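Haltham Hall, pre-concert safety check, January
Checked by: Ayten Dursun

Fire exits: OK. Both clear, and the new push bars are wonderful!
Extinguishers: OK. All 3 in date.
Seating: OK. 400 chairs linked in rows, aisles wide and tidy.

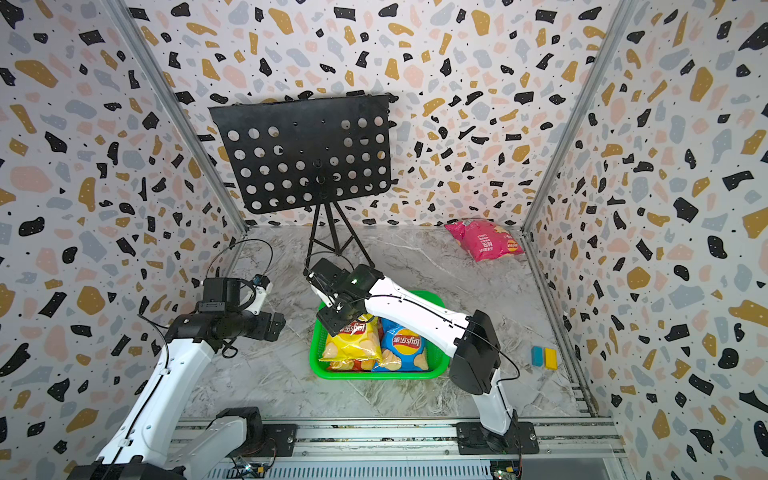
Stage stands: recheck Friday. Junpei Tsuji has 44 to get through and is flying along. Look hard at the feet on any like the black one with the punched desk, as thin tripod legs spread wide and players catch their toes on them. Tighten every collar.

Cables: fix. Two loose runs by the piano, tape before doors open.
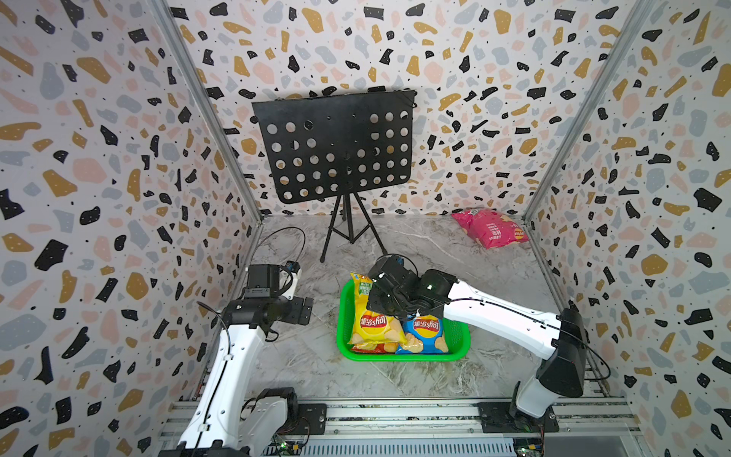 Stage lights: OK. Safety chains on every lamp, lovely work by the crew.
First aid box: restock plasters and eye wash.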